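Computer recycling in Fluncombe

Fluncombe is a small market town, and the recycling of old computers has been one of its better known trades for many years. The work is done in a group of low buildings on Gredcombe Lane, where a wool store stood before. People of the town call the place simply "the Lane". It receives machines from schools, offices and private houses, and it sells repaired computers and sorted parts.

Origin

The trade began when the wool store closed and its rooms were let at a low price. The first tenant was a repair shop named Sibiya, which mended radios and televisions. When customers started to bring home computers, the shop accepted them also, and the machines which could not be mended were kept in the back rooms for their parts. After some years the back rooms were full, and the shop began to sell the parts by post.

A second firm, Skendent, came to the Lane later. It did not make repairs. Its business was to collect old machines from offices in large numbers and to take them apart. The two firms were at first competitors, but they soon made an agreement which is still in use. Skendent offers every working machine to Sibiya before it is taken apart, and Sibiya gives to Skendent everything it cannot sell.

Collection

Machines are collected by van on fixed routes through the villages. Private persons may also bring them to the gate without payment. In August the number of machines is highest, as the schools empty their computer rooms during the holiday. In a usual year the Lane receives 3,000 computers, together with screens, printers and a great quantity of cables.

Screens of the old glass type are not opened in Fluncombe. They are stored under a roof and sent to a larger works on the coast. The town council asked for this rule after complaints about broken glass in the lane, and the firms agreed to it.

Sorting and taking apart

Each computer gets a paper label and is first tested. If it starts, the disk is erased and the machine goes to the repair side. If it does not start, it goes to the benches. The work at the benches is done by hand, with ordinary screwdrivers and pliers. The firms have considered a shredding machine more than once, but mixed pieces bring a much lower price than whole parts.

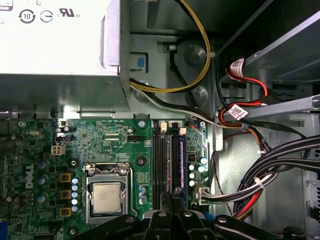 The order of work at the benches is learned by every new worker in the first week. The side cover is removed, then the cables, then the drives, and the circuit boards come out near the end. Power supplies are put aside closed, and it is forbidden to open them at the bench, for parts inside can hold a charge. Their metal housings often carry black printed marks, such as the UL component logo on a silver unit, and workers are taught to keep these marks readable for the buyer. Wires with coloured covering are cut and collected for their copper. Green motherboards have a box of their own, as they are sold by weight to a refiner of metals.

Steel cases are pressed and sold to a scrap dealer. Plastic is the most difficult material, and for a long time there was no buyer for it. Today a part of it is made into plant pots, and the rest is burned for heat outside the town.

Place in the town

The two firms together employ 89 persons, and many of them live near enough to walk to work. The former loading hall is used as a shop, where repaired computers are sold with a guarantee of four months. A public open day is held every year on 19th October, when visitors may see the benches and bring small devices for repair. The street is closed to cars on this day, and the bakery at the corner sells a flat currant cake known as Lane bread.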